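Standdale Activity Rooms
Craft Table and Supply Check, Room 5
Date of check: January 27, 2021
Type: routine, full
Previous full check: October

Mark each line OK, FIX or N/A. Write a comment wherever the mark is FIX. Comments on OK lines are optional but help the next person. The finished sheet goes in the blue binder and a copy is posted on the Standdale page, where replies are open for 14 days.

SECTION A. TABLE AND FLOOR

A1. Table stands level and does not rock: OK
A2. Tabletop free of splinters, raised grain and sharp spots: OK
Comment: One rough place near a long side was sanded in October and is still smooth. Wax marks come off with a plastic scraper and a damp cloth. Do not use the metal scraper on the wood.
A3. Frame bolts and corner joints tight: FIX
Comment: One corner joint took a quarter turn. Look at it again next time. If it has moved, it needs a new bolt.
A4. Floor dry, no crayon bits or wrapper scraps underfoot: OK
Comment: Swept before the check. A crayon on bare concrete rolls under a shoe very easily, so sweep after each session and not only at closing.

SECTION B. LAMPS

B1. Bases flat on the tabletop, nothing wedged under them: OK
B2. Cords free of cuts, kinks and exposed wire: OK
B3. Plugs fit snugly in the outlet: OK
B4. Switches work, no flicker: OK
B5. Shades firmly attached: OK
B6. Crayons and paper kept clear of lamps: FIX
Comment: A small piece of green crayon was lying near the base of the lamp with the tall white shade. That shade is open at the top and the socket can be reached from above, so a piece of wax could be dropped in. Keep all crayons, including stubs, away from both lamps. The desk lamp with the dome shade has the yellow tray next to it, and the tray should be moved farther down the table.

SECTION C. CRAYONS AND CONTAINERS

C1. Containers free of cracks and sharp edges: OK
C2. Mesh basket has no bent or broken wire: OK
C3. Crayons stored in containers when not in use: FIX
Comment: Most of the crayons were out on the wood, partly in bundles and partly loose. The black mesh basket had nothing in it. The clear box held a single crayon and the yellow tray held two.

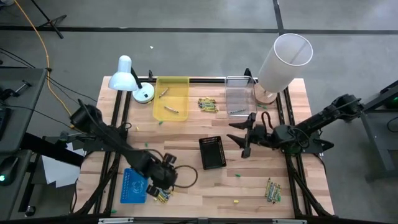

Could the clear box be kept for broken pieces only, asks a reader signing as Dustport. At our place the stubs go back in with the whole crayons and then nobody can find a decent one. We bought a box of 500 last year and I would guess half of it is stubs by now. A separate box also makes it easy to pull out the pieces that are too short before the little ones come in.

Reply from the checker: Agreed, and added as C4 below. The mesh basket can take the whole crayons. Stand them up in it, tips upward.

C4. Broken pieces separated from whole crayons: FIX
Comment: New line. Clear box for pieces, starting with the next session. Pieces too small to hold properly go in the trash. For groups with children under three, take the clear box off the table altogether.
C5. Wrappers intact, labels readable: OK
Comment: Spot check only. Loose wrappers can be glued down or peeled off completely. Do not leave them hanging.
C6. Refill stock closed and on the shelf: OK
Comment: 11 packs left. The next order goes through Bimeo as before.

SECTION D. CLEANUP SUPPLIES

D1. Plastic scraper in drawer: OK
D2. Clean cloths available: OK
D3. Spray bottle labeled and out of reach of children: FIX
Comment: The label has washed off. The bottle holds plain water, but it still needs a label.
D4. First aid box complete: OK
Comment: Small bandages topped up.

FOLLOW-UP

A3: recheck the corner joint at the next visit.
B6: move the yellow tray, clear crayons away from the lamps. Before next session.
C3 and C4: sort crayons into the basket and the clear box. Before next session.
D3: new label, waterproof pen.

The Chiang Street room uses the same form and should add line C4 to its copy. Old forms without C4 can be used up if the line is written in by hand.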